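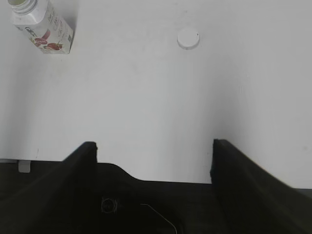 Drafting from a Dry Hydrant

Laryea has 115 houses and no water main large enough to feed a pumper. The village supply runs through a pipe that will fill a bath and very little else, and for years the fire company brought its water in by tanker from the next valley. In January the company commissioned its third dry hydrant, at the mill pond on Grilska Road, and the tanker now makes a much shorter trip.

A dry hydrant is a length of unpressurised pipe with a strainer at the pond end and a suction connection at the road end. It holds no water above pond level until a pump draws it up. The pumper parks beside it, couples a hard suction hose, primes the pump and starts to lift. There are no valves to freeze. The riser stands above ground, but the water inside it sits well down in the soil, below the frost.

The design limits are set by the height of the lift and by friction in the pipe. Hjørdis Solheim, the engineer who drew up the Grilska Road installation, put the strainer 8 feet below the truck's pump intake at normal summer level. Every bend in the pipe costs flow, so she used two wide elbows and a single straight run under the verge. The earlier hydrant at the quarry has four elbows and has never performed as well.

"You can buy a bigger pump and it won't help you," Solheim said. "The air is doing the pushing. All the pump does is get out of its way."

Acceptance testing took place on a Wednesday morning, with ice along the near bank. Tetteh Annan ran the pump panel. The first attempt to prime failed: the gauge showed vacuum building, then falling back, and the cause was traced to a worn gasket in the suction coupling. With the gasket replaced the pump took its prime, and Annan brought the throttle up in steps, holding at each one while the discharge pressure settled. The highest steady flow he recorded was 410 gallons a minute. Past that point the pump note changed and the pressure began to flutter, both signs of cavitation, and he throttled back.

The quarry hydrant was tested again the same week and gave 147 gallons a minute. Silt is suspected. Back-flushing is booked for the spring, when the company can put a diver in to look at the strainer before any pressure is applied to it.

Maintenance is the part of the job that tends to slide. Milagros Llorente keeps the inspection log, which now has a page for each hydrant and columns for cap, gasket, marker post, access and static level. Brambles closed off the churchyard hydrant for most of one summer before it was noticed. The parish has since agreed to cut back the approach twice a year, and the marker post has been moved to the road side of the ditch.

Training has changed too. Under the old arrangement only the tanker driver needed to know the fill points. Every pump operator is now expected to set up at any of the three sites in the dark, with one helper. Yayra Agyeman, who runs the evening drills, has crews couple the suction hose on level ground first and then repeat it on the slope at Grilska Road, where the hose wants to roll towards the water. The common fault is a coupling that has been hand-tightened at an angle. It looks sound and leaks air.

A fourth site is under discussion at the bottom of Cecilia Ametepe's lower field. The pond there is deep enough, but the track will not carry a loaded pumper in wet weather, and stone would have to be laid as far as the gate. Solheim has asked for a depth reading at the end of a dry summer before she draws anything.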